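I've been meaning to write about board games for ages, mostly because ours have taken over the hall cupboard and I can't get the hoover out any more.

It started in August, when it rained for most of our week in Oprea and the cottage had one shelf of games with half the bits missing. We played something called Flastar every single night! I still couldn't tell you the rules properly (there's a bidding bit, then a bit where everybody swaps hats, or cards if you haven't got the hats) but I came home and ordered a copy straight away. It was 18 pounds and worth every penny.

Since then I've gone a bit mad. Some 30 boxes at the last tidy-up, and that's after a bag went to the charity shop. Pruleo is the one I'd save from a fire – quick, silly, and you can play it with a cup of tea in one hand. Jikier I'm less sure of. It has 48 cards and they all look the same to me after nine o'clock.

Chess I came to last, and I'm dreadful at it. I lose my queen early and then sulk. But I do like the small boards, where a game is over before the kettle's gone cold. 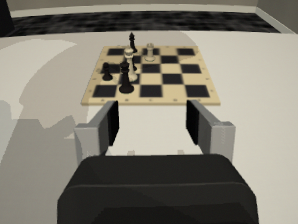
Anyway, the cupboard. I'm thinking shelves, if I can find the drill.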